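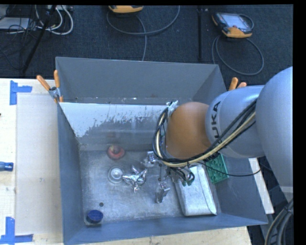

Wurley Storage Support
Request 1,306: Open metal bin, strip inside back wall flaking, bits getting on pouches
Opened by: Kayode Aliyu
Site: Vilthorpe
Opened: 26/06/2020
Priority: Normal
Status: Solved (customer still testing)

Kayode Aliyu wrote:

Hi Wurley folks,

I've got one of your big open metal bins, the grey-blue one with the thin rims, and it's shedding on me. I'm not after a refund or anything, I'd just like to know what I'm dealing with and whether I can fix it myself before I make it worse (I have form there).

The trouble is the lighter strip that runs across the inside of the back, under the tall dark grey part. The bottom edge of it has gone ragged and it's flaking. The colour is a sort of whitish blue, brightest down at the left end. Little flecks come off it, land on the bottom of the bin and then stick to whatever I put in there next. What I put in there is pouches, the pale silvery-white Hernska ones with the seam down the side, and on a pale pouch a fleck is a real pain to spot. I only find it later with my thumb.

The floor of the bin is bare metal and pretty scuffed, so I don't think anything is coming up from there. It's been scuffed for ages and never bothered anybody. Brighter toward the middle, duller up the back, all a bit blotchy.

What I've tried so far:

Wiped the whole inside with a dry cloth. Looked great for an hour.

Wiped it with a damp cloth and a drop of dish soap. Looked great until the next morning.

Picked at the edge with a fingernail. Please don't tell me off, I know. A piece the size of a grain of rice came away and then its neighbour wanted to come too, so I stopped.

Vacuumed the corners with the skinny nozzle. This did more good than both wipes put together.

Questions. Is that strip a coating, or is it something stuck on? I've had my nose in the bin for a fair while and I can't tell. And if I take it off, is there a bare edge or a fold under there that's going to catch on the pouches? The corners on those things are pointy and they'll snag on anything.

Cheers,
Kayode

Wurley Support wrote:

Hello Kayode, thanks for the detail. Some of our open bins were supplied plain and some had a strip added along the inside back, either by us or by whoever sold the bin on. Could you tell us whether there is a number stamped under the rim at the back, and whether the strip feels raised when you run a finger down across its top edge? Please leave the lower edge alone for now.

Kayode Aliyu wrote:

Okay, had a feel under the rim. There is a stamp, but it's worn, and all I'd swear to is a 600 with maybe a letter in front. Could be an R, could be a B that's had a hard life.

On the finger test -- the top edge does feel raised along the left half. You can just catch a nail on it. Going right it gets flatter and by the far end I can't feel a step at all, so either it's been pressed down better over there or it's a different thing altogether. Not very helpful, sorry!

I should say I bought this one second-hand in November with a pile of other shelving bits, so anything the last owner did to it is a mystery to me. It lives on a pale wooden bench and doesn't get moved around much.

I also did a bit of a test because the flecks were annoying me. I vacuumed it right out, put in one clean pouch and left it overnight without touching the walls. In the morning, no flecks on the pouch at all. Then I took that pouch out and put it back in 100 times (radio on, cup of tea, don't judge) and by the end there were flecks along the seam and a few on the bin floor. So it's not falling off by itself. Something is rubbing it, or the knocks are shaking it loose.

Wurley Support wrote:

Thank you, that is a useful test. The 600 series left us without a strip, so yours was most likely added later. As it was not our part we can't say what it is made of. A raised top edge does suggest something applied to the surface. We would suggest removing only what is already loose, with a plastic scraper, then checking whether what remains is firmly attached. Please don't use a metal blade or a heat gun. If you find any sharp fold underneath, stop and send us a note.

Kayode Aliyu wrote:

Righto, plastic scraper it is. I had one from doing the car rego stickers years ago.

Log of what I did, in case somebody else has the same bin and ends up here:

1. Pouches out and into a clean tub with a lid. I nearly skipped the lid and I'm very glad I didn't.

2. Laid an old damp tea towel along the bottom of the back wall to catch the bits. Damp works much better than dry, the flecks grab on to it instead of skating off into the corners.

3. Scraper held nearly flat, pushing up from the ragged edge. Only went at parts that were already lifting. It came away in crumbs on the left side. Toward the right I got a couple of longer slivers and then it wouldn't budge.

4. Stopped when it wouldn't budge. Proud of myself, that's not like me.

5. Rolled the towel inward and took it straight outside. Vacuumed, wiped, let it dry, vacuumed again.

6. Ran an old pair of tights over the whole inside by hand. My aunt taught me that one for checking drawers. If there's a burr anywhere the tights will find it before your sleeve does. They caught in one spot on the left, right where the scraping had left a little tooth of the strip sticking down. Nipped that off with the scraper corner and went over it again with no catch.

No sharp fold under it that I could find. What's left of the strip has a tidier bottom edge but I wouldn't call it straight, it looks like a coastline. I'm not fussed about looks, it's a bin.

What I'm less sure about is whether the new edge is going to start lifting the same way. Is it worth sealing it with something? I've got clear varnish, I've got metal primer, and I've got half a roll of that foil tape for ducting.

Wurley Support wrote:

Nicely done. We would not varnish it, as we don't know how the varnish will sit on the existing material. Foil tape can work but the edge of the tape may become the next thing that catches. If the remaining strip is firm, our suggestion is to leave it and look at it again after a period of normal use.

Kayode Aliyu wrote:

Fair enough, tape's back in the drawer.

Quick update after some normal use. I keep a tally in a notebook by the bench (it's how I know when to reorder) and since the scraping we've had 2,797 pouches through that bin. I found flecks on four of them, and all four were in the first little while, so I reckon those were leftovers hiding in the corners. Since then, clean.

One thing I changed that I think matters as much as the scraping. I used to put the pouches in along the back wall because it felt tidy, and of course that meant every one of them brushed the strip on its way down. Now they go on the right side of the floor, lengthways, with a gap between them and the back. Takes a second longer to square up. I put a bit of masking tape on the outside of the bin to remind myself, then the tape fell off, and by then I was doing it without thinking.

I also asked the Hernska people whether the flecks would hurt the pouches and they said a dry wipe is fine on the outside so long as nothing's got into the seam. So I went back through the lot I'd packed before I noticed the problem and checked every seam. Long afternoon. Two went in the discard pile, more for my own peace of mind than anything.

Wurley Support wrote:

Good result. Are you happy for us to mark this as solved? We can send a replacement bin price if you would prefer one without a strip.

Kayode Aliyu wrote:

Mark it solved, yep, and leave me a way to reopen it if the edge starts going again. No new bin for now, thanks. The floor on this one is worn in nicely and I'd only have to break in another!

If you do have a spare scrap of that grey-blue colour lying around, or the paint name, I'd take that. There's a bare nick on the outside of the left wall that I did with the scraper handle while I was carrying it back to the shed.

Wurley Support wrote:

Marked as solved with the reopen link left on. We've asked the paint shop for the colour name and will add it to this request when they reply.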